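Unit 4: Receiving and Storing Incoming Stock

Course handout, Warehouse Practice, Lulama Technical Institute

Purpose of this unit. Students will learn how goods are checked on arrival, where they are held, and how records are kept up to date. The unit supports the written assessment in April.

Receiving. Every delivery is compared with the purchase order before it is signed for. Shortages and damage are entered on the delivery note, and the carrier keeps one copy. In the Jornness case study, a site handling 697 order lines a month found that most stock errors began at this stage.

Holding. Goods that have not been checked stay in the receiving area. They may not be issued, even when a department is waiting for them. Small parts are held in open bins – one part number to a bin – and long items are stored flat.

Recording. Entries are made on the day of receipt. Students should read chapter 11 of the course text and complete the Aviria worksheet before the next session.
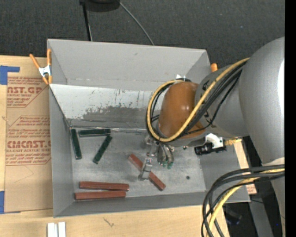

Late worksheets will be accepted only with the written approval of the department office.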